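Planora Hand Kit
Paired hand-held grippers for recording manipulation examples

The Planora Hand Kit records two-handed tasks without a robot on site. The operator holds one gripper in each hand and does the job at a normal table. Each gripper has its own camera, and a head camera covers the whole work area. Square markers on the grippers let the software work out where each hand is.
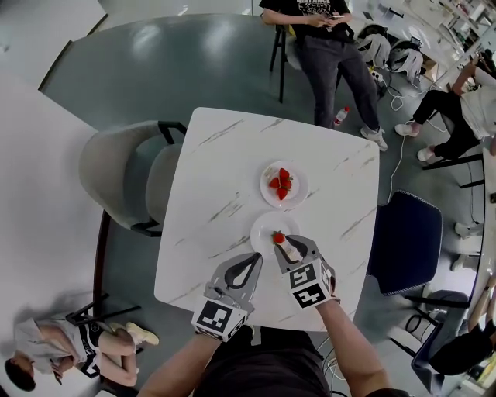 Short tasks with a clear start and end give the cleanest data. Moving fruit between plates is a good first one for new operators. Our trainer, Selim Ertürk, has people practice it for 40 minutes before any takes are kept. After that, a steady operator can record up to 88 takes in a shift.

Fingertips
The black rubber pads are ridged on the inner faces to hold small or smooth items. Check them before each session and order new ones when the ridges wear flat. Part number 262, sold in pairs.

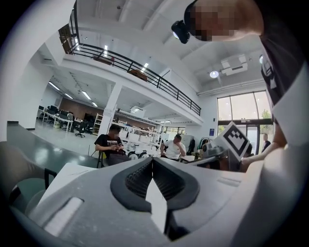 What you get
Left and right gripper
Head camera with strap
Spare marker cards
Deline labeling software, 13 months of updates

Ordering
Contact Oğuzhan Kaplan at the Furkum office for a quote. Orders placed now ship in May.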